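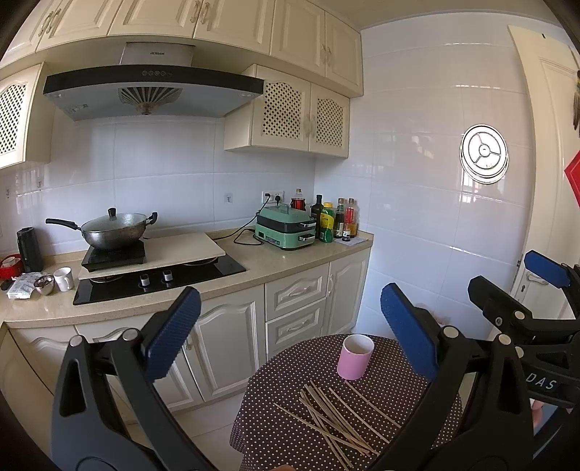 Ticket 138 – Clicks and dropouts when recording long improvised takes
Product: Nimel audio interface, Jostell recording software
Opened: August 14, 2019
Status: Solved, with one open point

Description of the problem

I record solo improvisations for cello and small electronics. The takes are long and I do not edit them, so one click in the middle means the take is lost for me. In May I changed to the Nimel interface, and in the beginning everything was fine. After the last update of Jostell I hear short clicks in the recording. They are not in the headphones while I play. I only hear them when I listen back.

The clicks start after 10 minutes or a little later. Before that the recording is clean. They are on both channels at the same moment, also when only one microphone is connected, and therefore I do not think it is a cable or the microphone.

My settings are 48 kHz, 24 bit, buffer 128. Two inputs are used, one for the microphone and one for the contact pickup. The loops and the slow delay come from the Dadach plugin, which runs live on the second channel.

What I tried before writing

Changed the USB cable. No difference.
Changed the USB port, first on the left side of the laptop and then on the right. No difference.
Switched off the wireless network. Maybe fewer clicks, but I am not sure of this.
Buffer from 128 to 256. The clicks come later but they come.
Recorded silence for one hour without any plugin. Clean.

Reply from support

Thank you for the detailed report. The clean recording without plugins is useful to know. Please do these three tests and write the result for each one.

1. Record with Dadach loaded but bypassed.
2. Record with Dadach active, with the loop memory set to the lowest value.
3. Record to the internal disk if you are now using an external one.

Please also send the session log. You find it in the Jostell menu under Help, Show Logs. The file we need is the newest one.

Answer from the author

Test 1: clean, 40 minutes.
Test 2: clean, 40 minutes. But with this setting I cannot work, the loops are too short for the piece.
Test 3: I was using an external disk, yes. On the internal disk the clicks are still there, but I have to wait longer for them.

The log is attached. I see many times the line "write queue late" and next to it a number in milliseconds. The highest number is 800. I don't know if this is a lot.

Reply from support

800 milliseconds is a lot. It means the software had audio ready but could not write it to the disk in time. The new version of Jostell saves the plugin state every 15 seconds as a protection against crashes. With a normal plugin this is a very small file. Dadach puts the complete loop memory into its state, and after some minutes of playing the file becomes large. Each time it is saved, the audio has to wait.

Please open Preferences, Recording, and switch off "Save plugin state while recording". Then restart the program. The setting is not used before the restart.

Answer from the author

I switched it off and restarted. Then I recorded one hour with the long loops, the same setup as in the first message, buffer again at 128. I listened to all of it with headphones and there is no click. The line "write queue late" is not in the log anymore.

I made a second take on the external disk, also one hour. Clean too.

One thing is still not good for me. If the program crashes now, I understand that the audio is safe but the loops are lost. For written music you can play it again, but for improvised music there is no second time – the loop is part of the take. Is it possible to record the Dadach output on its own track?

Reply from support

Yes. Make a new stereo track, choose the Dadach output as its input, and arm it together with the two others. The loops are then written as normal audio. Please keep the saving option switched off.

We have passed the problem to the developers and will leave this point open until there is a fix.

Note added by the author

Three tracks work without clicks. I used it for the whole Thibodeaux session, with the longest take at 52 minutes. The track for Dadach is a little quieter than what I hear in the headphones, so I raise it by 3 dB after recording. If this is a separate problem I can open a new ticket for it.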